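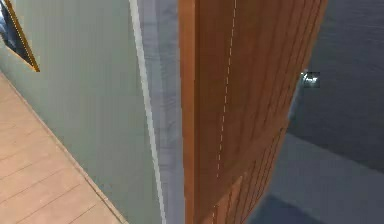
Setting up your first room in Plilard

Plilard 24 comes with ten ready-made rooms and a manual by Benedek Fodor, who believes in brevity. Start with Birnham. The bigger Tamuno flat will have your laptop fan howling before lunch.

1. Load Birnham and wait for the lighting to settle.
2. Set the step limit to 3000. The default will stop your robot halfway through a turn, looking thoughtful.
3. Drive by hand first. Keep to the slow speed until you can get through a doorway without a telling-off from the collision log.
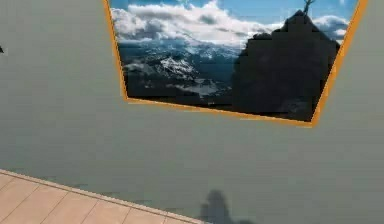
Next comes aiming the view, the bit most people skip and then email Hélène Dhillon about. Pick something with firm edges to line up on. The orange frame of the mountain picture does well against all that grey-green wall, and its slanting bottom edge tells you you're not square on. Turn a little, stop, look again.

4. Save the pose under a name you'll recognise in September. Mine is called 2511 and I have no idea why.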